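Cahier d'atelier, décembre, 16 h

Bon, on reprend la comparaison des deux pinces à main, la Grerkow et la Zuketti. Ce matin j'ai recalé les deux contrôleurs Durrani (firmware 128, enfin le même des deux côtés !) et relancé l'enregistrement à 200 Hz. 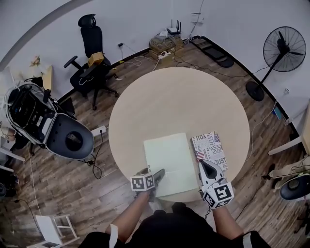 Mon souci du jour, c'est le jeu dans la gâchette gauche : je ferme, et la mesure d'ouverture traîne derrière. Tariq Bukhari penche pour le ressort, moi pour le codeur. On a pris les boîtes plates comme objets, la vert pâle à gauche et celle au motif de journal (avec son gros « INNOCENT ») à droite, pour que chaque pince ait la sienne. Le bord de la verte est parfait pour tester une prise très basse, j'adore cette boîte.

Côté poses, 1 365 mesures exploitables sur la session, et 3 décrochages du suivi, tous quand je tourne trop le poignet vers moi. À revoir avec un cube un peu plus incliné ? 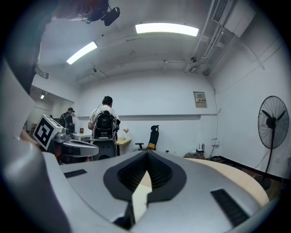

Les décrochages ne durent pas, remarque, et le filtre de Gestness les rattrape plutôt bien. Par contre il lisse trop les fermetures rapides, ça m'agace ! Demain : démonter la gâchette gauche, échanger les codeurs, refaire la même série. Tariq garde les logs bruts.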